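Foleck暂停部分手持夹爪采集作业并召回腕部固定带

一月,Foleck公司今日宣布,因手持夹爪的腕部固定带存在松脱问题,公司已暂停Clisex系列右手夹爪在客户现场的使用,并对已交付的同批次产品实施召回。受影响的夹爪共1,363只。左手夹爪使用另一种扣件,不在召回范围内,但公司建议用户一并检查。

截至本稿发布时,公司共收到13份与此有关的故障报告。其中多数为固定带在作业过程中逐渐滑移,操作员感到握持不稳后自行停止。有两份报告涉及夹爪脱手落地,一份涉及操作员手腕轻度扭伤。该操作员经门诊处理后已返回岗位。没有报告涉及触电、起火或电池损坏。

故障经过

首份报告来自Bodura采集点。该采集点为家庭服务机器人提供示范动作数据,操作员双手各持一只夹爪,在布置成居室和办公室的房间里完成取放、擦拭、整理等任务,夹爪上的相机和定位标签同步记录手部轨迹。

当日下午,一名操作员在连续作业接近两小时后抬臂取物,右手夹爪的固定带从扣件中滑出。夹爪下坠时,操作员试图用另一只手接住,身体失去平衡,手腕撞到桌沿。现场主管按规程切断了记录,并将该夹爪单独封存。

Foleck在收到报告后的第二个工作日派人到场。工程人员起初怀疑是操作员没有把固定带穿到底,但在对照同一采集点的其他夹爪之后排除了这一判断。随后的两周内,又有三个采集点提交了类似情况的报告,公司据此决定停用并召回。

原因调查

调查由Foleck硬件安全负责人Seema Bhardwaj主持,外部检测由Ahuja实验室承担。检测人员对退回的夹爪做了循环拉伸试验,每只进行2,000次加载。结果显示,问题出在扣件内侧的防滑齿。受影响批次的防滑齿高度低于图纸要求,固定带在反复受力后会一点一点向外退出,外观上不易察觉。

防滑齿高度偏低与模具更换有关。供应商更换模具后提交了首件检验记录,记录中的扣件尺寸合格,但防滑齿高度没有列入首件检验项目。Foleck的来料检验沿用了同一份项目清单,因此也没有发现。公司承认这是自身检验流程的缺失。

温度和汗液对退出速度有一定影响。试验中,浸湿的固定带比干燥的固定带更早出现滑移。长时间连续作业的采集点报告较多,与这一结果相符。

Seema Bhardwaj表示:“操作员把手伸进夹爪,靠一根带子承担重量。带子应当在整个班次里保持不动。我们交付的这一批没有做到,我们对受伤的操作员和受到影响的采集点表示歉意。”

调查还发现,夹爪固件中的握持检测功能未能在滑移初期发出提示。该功能依据加速度判断夹爪是否脱手,对缓慢滑移不敏感。在已收到的报告中,没有一次提示早于操作员自己的察觉。公司正在修改检测逻辑,新版固件将在完成验证后提供,具体时间另行通知。

对采集作业的影响

召回期间,使用受影响夹爪的采集点应停止双手任务。只使用左手夹爪的单手任务可以继续,但每段连续作业时间不得超过半小时。公司已向各采集点调拨备用夹爪,备用夹爪全部来自模具更换之前的批次。

双手任务多在带家具的房间里进行,桌面上常摆有花瓶、电话、台灯一类物品,夹爪脱手除了可能伤及操作员,也可能砸落易碎物。公司要求各采集点在恢复双手任务后的首周内,把玻璃和陶瓷物品从任务清单中移除。
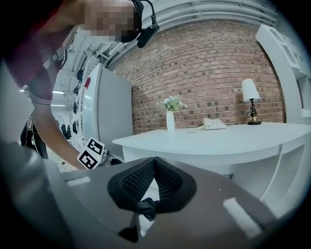

用户检查步骤

请所有Clisex夹爪用户在继续使用之前完成以下检查。检查时应关闭夹爪电源,并将夹爪平放在桌面上。

1. 查看夹爪底部铭牌上的批次号。批次号末位为字母R的右手夹爪属于召回范围,无论是否出现过松动,均应停用。

2. 将固定带拉紧至平时使用的位置,在带子与扣件交界处用记号笔画一条线。

3. 握住带环,向外用力拉动二十次,观察画线位置。画线移出扣件即为不合格。

4. 检查固定带边缘有无起毛、断线,扣件有无裂纹。

5. 检查结果填入随召回通知寄出的表格,由现场主管签字后交回。

请勿自行缝合固定带,也不要用胶带或扎带加固。加固后的带子在紧急情况下无法迅速脱开,可能造成更严重的伤害。

更换安排

Foleck将为召回范围内的夹爪免费更换扣件和固定带,往返运费由公司承担。更换工作在公司维修中心进行,每只夹爪更换后须重新校准相机与定位标签的相对位置,校准报告随货寄回。目前退回的夹爪中已有95只完成更换和校准,并通过了同样的循环拉伸试验。

已完成更换的夹爪会在铭牌旁加贴一枚绿色圆形标记。没有该标记的召回批次夹爪不得投入使用。

运营负责人Yogesh Saxena表示,更换顺序按照采集点的连续作业时长排列,班次较长的采集点优先。“有些客户问能不能先寄零件,由他们自己换。扣件本身不难拆,但是换完不校准,后面录下来的轨迹都会有偏差,所以还是请寄回来。”

对于停用之前录制的数据,公司建议采集点复核右手轨迹。固定带滑移不会改变相机和标签在夹爪上的位置,轨迹本身仍然有效,但操作员为稳住夹爪而做的多余动作可能混入示范片段。复核工具已经放在客户下载页面,使用说明附在同一目录。

后续措施

公司已将防滑齿高度列入首件检验和来料检验的必检项目,并要求供应商对现有模具返修后重新提交样件。今后凡涉及承重和佩戴的部件更换模具,须先完成循环拉伸试验,再进入装配。

采集点的作业规程也作了修订。操作员在每段作业开始前须由另一人确认固定带位置,连续作业一小时后须脱下夹爪休息。夹爪一旦滑脱,操作员应任其落下,不要伸手去接。这一条将写入新版操作手册的首页,并加入上岗培训。

Ahuja实验室的完整检测报告将在召回结束后向客户提供。如在检查中发现异常,请立即停用夹爪,保留原状,并与所在地区的Foleck服务人员联系。

关于Foleck

Foleck设计和生产用于机器人示范数据采集的手持设备,产品包括Clisex系列手持夹爪及配套的校准和记录软件。

联系我们 | 媒体联络:Foleck公关部 | 版权所有 © Foleck 保留一切权利 | 返回顶部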